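Rechercher dans la documentation
Guide Sima > Maintenance > Défauts

Ce site utilise des cookies de mesure d'audience. Accepter / Paramétrer

7.4 Défaut 247 : perte de position de la pince en cours de cycle

Le défaut 247 apparaît lorsque l'écart entre la position commandée et la position lue par le codeur de pince dépasse le seuil pendant plus de 748 ms. Le contrôleur Elar coupe alors le couple de la pince concernée. L'autre bras reste alimenté et peut terminer son mouvement.

ATTENTION : une pièce tenue au moment du défaut peut tomber. Ne pas introduire la main dans l'enceinte tant que les 2 bras ne sont pas consignés.

Procédure de remise en service

1. Appuyer sur l'arrêt d'urgence. Attendre environ 3 secondes.
2. Sectionner l'alimentation générale et poser le cadenas.
3. Contrôler le câble de la pince sur toute sa longueur, de la pince à l'embase. Rechercher un pincement, une gaine marquée ou un connecteur desserré.
4. Manœuvrer la pince à la main, sans forcer. Un point dur impose le remplacement du réducteur (voir 9.2).
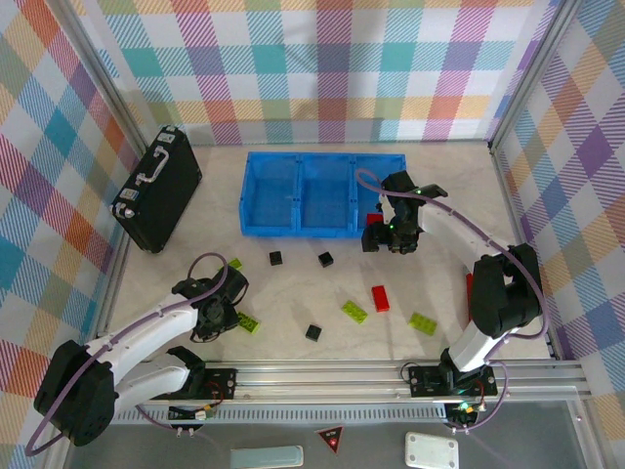

5. Retirer l'outillage et les objets du volume de travail avant la prise d'origine. Le programme de référence Vusitz fait descendre chaque bras près du sol et ne tient pas compte des obstacles. Sur un poste de tri, enlever les cubes noirs et les briques vertes ou rouges dispersés entre le bac bleu et le rail, y compris la brique engagée en partie sous la pince gauche. Vider aussi les compartiments du bac, puis sortir la mallette.
6. Vérifier que la boucle du câble violet reste libre et ne passe pas sous un segment.
7. Retirer le cadenas, remettre sous tension, déverrouiller l'arrêt d'urgence.
8. Acquitter le défaut dans Lulloda, onglet Axes, puis lancer la prise d'origine en vitesse réduite.

NOTE : l'acquittement est refusé si la pince est restée en butée. Répéter dans ce cas les étapes 1, 2, 4 et 7.

Si le défaut revient au cours du même poste, ne pas relever le seuil. Exporter le journal et le joindre à la demande d'intervention.

Révision du 31 octobre 2021

Partages : 2 | Commentaires : 3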